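Trestside mailing list archive
March 2019
Posted by Xinyi Shen

Re: cable drag and the repeatability figures

Ghizlane Zaki wrote:

> I have read the draft twice and I'm still not happy with the section
> on external cables. You say the drag from the bundle is learned from
> slow free-space moves and then subtracted, but you don't say what
> happens when the elbow flips and the cables settle on the other side.
> Does the correction still hold, or do you start again? Also, the
> Serkico people will ask why you didn't just model the cable.

Ghizlane,

Fair points. I'll take the second one first as it is shorter.

We did try a cable model. It was a chain of short stiff links with a spring at each joint, and it matched the measured torque well enough for one bundle in one position. As soon as we undid a clip and did it up again a little further along the arm, the fit was gone. You would need to measure the cable afresh after every change, and people change cables all the time. Skolard had the same trouble with theirs and gave up on it before we did.

What we do now is simpler. The arm moves slowly through a set of poses with nothing in contact, we record the joint torques, and we take away what the rigid-body model predicts. Whatever is left over we treat as a function of the joint angles and the direction each joint was last moving. The full set is 468 poses. We then cut it down to see how few we could get away with, and 72 was the smallest set that gave no worse contact detection on the box-placing task. Below that the errors at the wrist grow quickly, mostly in the last two joints.

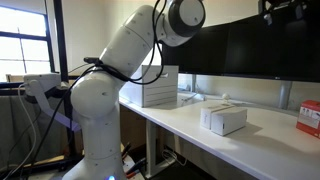

On the elbow flip: no, the correction does not carry over. I should have said so in the draft. If the slack moves to the other side of the elbow, the leftover torque at the shoulder changes sign over part of the range, and the old fit makes things worse than no correction at all. We now keep two fits, one for each elbow configuration, and switch between them when the arm passes through the straight position. There is a short stretch near the switch where neither is any good. In the tests we turned contact detection off there, which is safe enough at the speeds we use but would not do for a faster arm. I'll add a paragraph and a plot.

The main result stands. Out of 183 placing attempts with the correction on, false contact stops fell to four. With the correction off and everything else the same, there were nearly 80. Missed contacts did not go up, though I would like more attempts before making much of that, as there were few hard contacts in either set.

Two things I have not tested:

- How long a fit lasts. The cables get softer with use and I expect the fit to drift. Marchand's older logs might tell us something, if we can get the clip positions that went with them.

- Payload. All the runs used light cardboard boxes. With a heavier load the model error from the payload may swamp the cable term and then none of this matters much.

I can have the revised section to you before the May deadline with room to spare. If you could send your marked-up copy of the results table as well, I will do both in one go. The column headings in mine are out of date, and I think the joint five and joint six rows are the wrong way round.

The fitting script is in the shared folder under the old name. Use the version with the two-fit switch, as the other one will run without complaint and give you the single fit.

Xinyi

Last updated: March 2019 archive, message 2 of 2 in thread

This site uses cookies to remember your list settings. By continuing to browse the archive you accept their use.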